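Clokitz: Teaching Door Closing by Remote Control in a Simulated Room

Project report, submitted in April

1. Task and setup

Clokitz is a course project on collecting demonstrations for a two-armed robot in simulation. The operator drives both arms with a pair of handheld controllers, and the software records joint positions, gripper commands and camera images. The task for this term was moving a hinged panel with one arm while the other arm stays clear of it. The simulator scene was built in Bustora. Recording was done with Stilel, a small logging tool written for an earlier course.

The two wrist views matter more than we expected during planning. An operator working from them sees the fingers at close range and very little of the room, so a small wrist rotation changes the whole background. 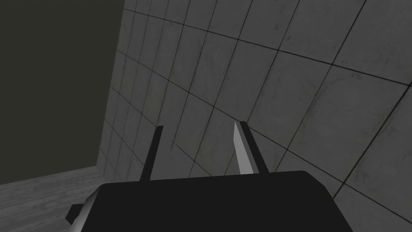 Bakalis, who read the draft, objected that wrist views should be dropped from training if the idle arm never touches anything, as they add storage and teach the policy nothing. We kept them. Dropping a view later is easy, and adding one means replaying every episode.

2. Collection

We set a target of 100 accepted demonstrations. Each episode starts from a reset pose with a small random offset and ends when the operator presses the stop button. Logging runs at 30 frames per second. Episodes in which the operator reversed direction more than twice were rejected by hand – a crude rule, but easy to apply.

The main difficulty was contact. The controllers give no force feedback, and the operator has to judge from the images whether the fingertip is on the panel.

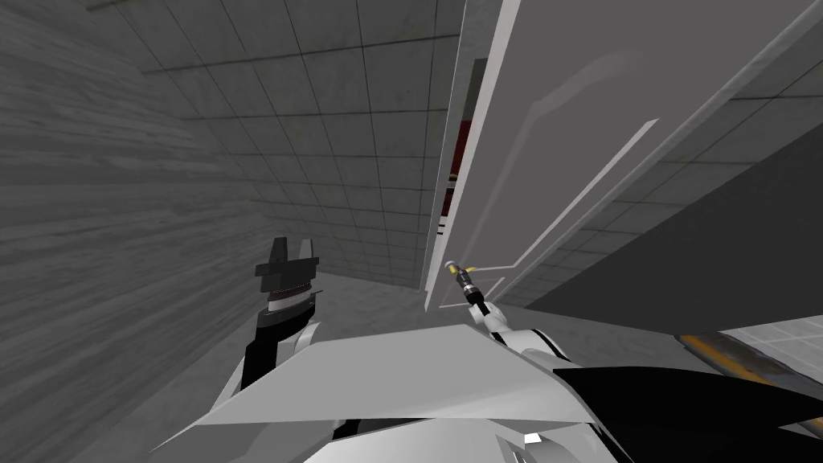
Pushing too early bends the commanded path away from the measured one, and the gap between the two shows up in the log as a step. We used that step to mark the start of contact in each episode.

3. Idle arm

An arm without a job still drifts, as the operator's hand does. We filtered its commands with a small dead zone. Wider settings made the arm feel stuck when it was needed again. 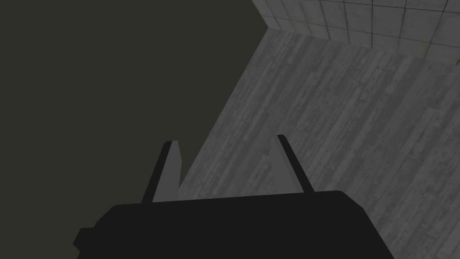

Why not freeze the idle arm completely?
Freezing it gave clean data for this task, but the recordings could not be reused for tasks that need both arms.

4. Checks before training

Each episode was replayed from its logged commands and compared with the original final pose. Mismatches came mostly from dropped controller packets. Gripper commands were stored as continuous values, including for the arm that stayed open.
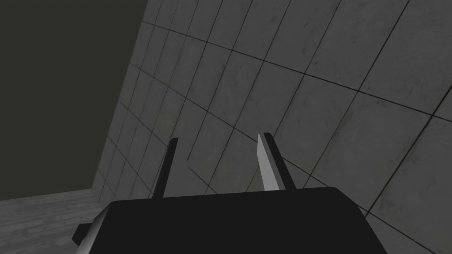

Does the replay use the same random offset as the recording?
It does, because the offset is saved in the episode header and loaded before the first command is sent.

Training on the accepted set is left for the next term. The replay script still has to be changed to skip episodes with a missing header.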